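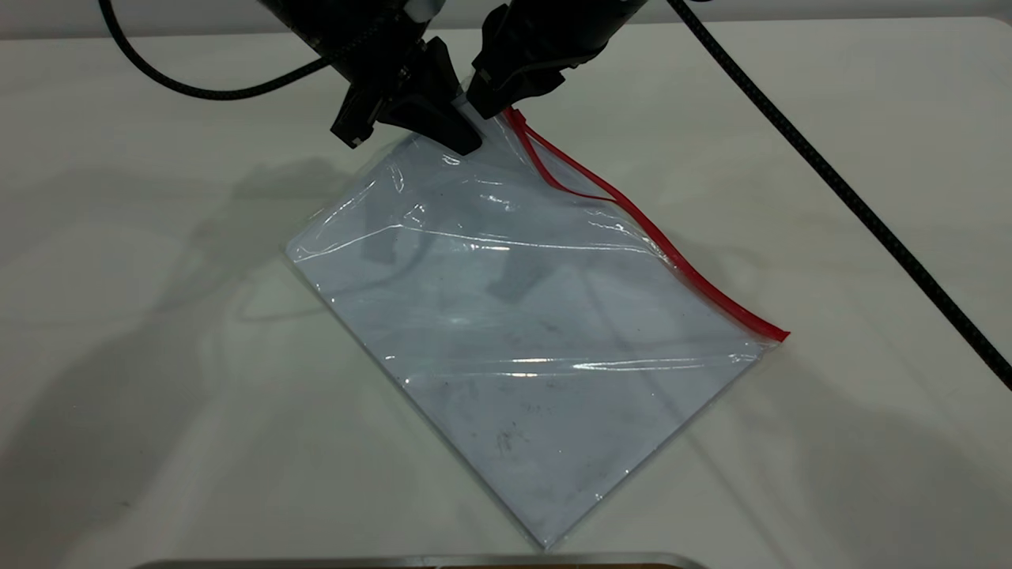
Two-arm bench cell, planning the budget for January
Forum: Small Shop Automation > Buying and Budgeting

zipfeed
Posted 22 October 2023

OK so I finally get to start one of these threads instead of reading everybody else's! We have money for a two-arm cell in January and I'm putting the list together now. The job is kitting: open a zipper bag, drop small parts in, close it, put it in a tray. We run 17 different kits and the bags are the same for all of them, clear with the red zipper strip.

What I have so far:
Two arms, Tradevmont, the smaller size
Two parallel grippers, same maker
Overhead camera and mount
Table (we'll build it)
$900 for fingers, cables, bags to waste, everything else

Is that last line crazy? The arms and grippers are quoted, so I'm not worried there. It's the small stuff I can't get a feel for.

marlow_bench
Crazy low, yes. I'm excited for you though, bags are such a fun problem. We spent more than that on fingertips alone the first year. Thin film wants a soft pad with a thin front edge, and you'll go through a few shapes before you like one. Order blanks and cut your own.

Also price your cables separately. Braided sleeve is great stuff, but buy the long ones. With both arms reaching into the same corner of a bag, the cables need to swing out wide to each side, and a short one will tug right when you're trying to do something delicate.

tinplate34
I'm going to disagree with the whole shopping list, sorry. Why two arms? One arm and a bag opener with a puff of air will do this all day. Plernora sells one that fits on a bench. You'd save an entire arm and gripper, and your spare parts shelf gets cut in half.

zipfeed
I looked at that one! It wants bags on a roll and ours come loose in a carton. We'd have to change bags with the customer and they like the red zipper. Plus the cell has to do other work when kitting is slow, and I'd really like to have the second arm for that.

tinplate34
Then you're buying a lab, and that's fine, but write it down as a lab. "Other work" is how our second arm ended up under a dust cover.

marlow_bench
Ha, ours never gets a day off. Depends on the shop I guess. Closing a zipper with one hand is miserable, try it at your desk. You want one gripper holding the corner where the strip starts and the other one running along it.

oldkeyway
Couple of things from the camera side, and please put them in the budget before January and not after.

Clear bag on a white table is hard. Look at the glare in the picture, those two long streaks go right over the bag, and the edge of the film is just a thin bright line. The red strip is the one thing you can count on finding. We moved to a darker mat and diffused lights from Fakside and it got a lot better. The mat was cheap. The lights were not — get a quote.

zipfeed
Oh this is great, I had zero dollars down for lighting. I figured the ceiling lights would do. Would you do a polarizer too?

oldkeyway
Try the lights first. A polarizer eats a lot of light and then you're paying for brighter ones.

gantry_gus
We used the Oláh grippers on a similar job and I'd at least get a price. The bodies are slimmer, and when two tips have to almost touch over one corner, the housings are what bump into each other. Mock yours up in cardboard before you sign anything. Seriously, 30 minutes with a box cutter.

tinplate34
Agree with the cardboard. Still think it's one arm too many.

zipfeed
Cardboard tonight, I love it. New version of the small stuff:

Finger blanks and pad material
Long cables, one spare per side
Dark mat
Lights, waiting on a quote
Bags for testing, 34 cartons (that's how the supplier breaks the price, and we'd use them up anyway)
One spare gripper

I took the $900 off and left it blank until the quotes come in. Does anyone carry a spare for the camera, or do you just wait on shipping?

oldkeyway
Spare camera cable, yes. Spare camera, no.

marlow_bench
Same. And put your own hours in there somewhere, the first month eats them.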